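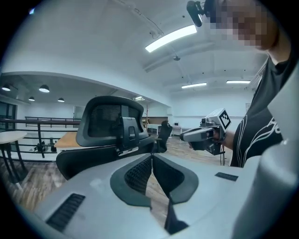
昨天去了Rillent的开放日，回来兴奋得睡不着，干脆爬起来写。

先说怎么去的。报名表是Eretum的群里有人转的，名额只有32个，我手快抢到了（谢谢那位半夜还在发链接的朋友！）。地方不难找，楼下的门禁倒是折腾了一阵，我在大堂里跟另外三个同样进不去的人聊了起来，上楼的时候已经加好微信了。

开场是Llinos Prothero讲的，她负责数据这一块，语速飞快，PPT翻得比我记笔记还快。她讲的核心意思很朴素：想让机械臂学会做家务，得先有大量人手做家务的记录，而最省事的办法，是让人直接拿着夹爪去做。不用遥操作，不用把整台机械臂搬到现场，手里一个夹爪，上面带相机，走到哪儿录到哪儿。我以前看论文的时候觉得这套路挺简单，真上手才知道里面全是细节。

对，可以上手！这是我最喜欢的部分。讲完不到半小时，大家就分组轮流试了。

夹爪是浅灰色的，比我想象中大一圈，两根手指合拢的位置有一圈灰色橡胶边。顶上可以装那种黑白方块的标记，用来定位。工作人员头上也戴着一个小相机，这样除了手边的视角，还能多一路人眼附近的视角。Llinos说两路视频后期要对齐，对齐这件事他们前前后后改了8版，说到这里她自己先叹了口气，全场都笑了。

我的任务是把一块抹布叠好放进盒子。听着简单吧？第一次我捏得太靠边，一提起来整块布就滑下去了。第二次好一点，叠是叠了，但手腕转得太急，带我的小哥在旁边提醒说慢一点，动作太快画面会糊，这条多半要扔。第三次总算过了，我高兴得差点把夹爪举起来挥。后来换了开抽屉的任务，反而一次就成，可见我跟布料没有缘分。

有个体会想记一笔：拿着夹爪的时候，你会突然意识到自己平时的手有多“作弊”。捡一支笔，我们会先用指尖把它拨一下，翻个面，再捏住，这些小动作根本不过脑子。只剩两根手指之后，每一步都得重新想，从哪边进，先碰哪里，什么时候松。我玩了十来分钟，手心全是汗，前臂也酸了。问带我的小哥一天录多少条，他说状态好的时候能有300条。佩服。

中间休息的时候看了Rees的回放演示，就是把录好的轨迹放到机械臂上跑。桌上摆了几个杯子，机械臂一个一个拿起来放到托盘里，动作不算快，但很稳。其中有一次夹偏了，杯子歪在边上，它停了一下，退回去，重新来。那一下我身边好几个人同时“哦——”了出来。我知道背后是策略重新推理，没有什么神秘的，可是亲眼看到还是会起鸡皮疙瘩。

提问环节也很实在。有人问不同人录的数据风格差很多怎么办，Llinos说他们反倒希望有差别，左撇子、急性子、慢性子都要，只要动作完整就行。有人问成本，她没给总数，只说最早那批夹爪的外壳是自己打印的，坏了大概70个才把结构定下来。还有人问Skesell什么时候开放下载（Skesell是他们整理数据用的工具，现场演示了切片和标注，界面相当清爽），她说目标是五月，然后马上补了一句“别录音”。那我就写在这里了，对不起。

小遗憾有两个。一是想看叠衣服的完整流程，轮到那一组的时候时间不够了；二是我完全忘了问标记被手挡住的时候定位怎么处理，走到地铁站才想起来。已经给他们发了邮件，有回复的话我更新在评论区。

下次开放日的时间还没定，想去的可以先在Eretum的群里蹲着。穿袖子窄一点的衣服，我那件宽袖毛衣老是蹭到夹爪，最后只好卷到胳膊肘上。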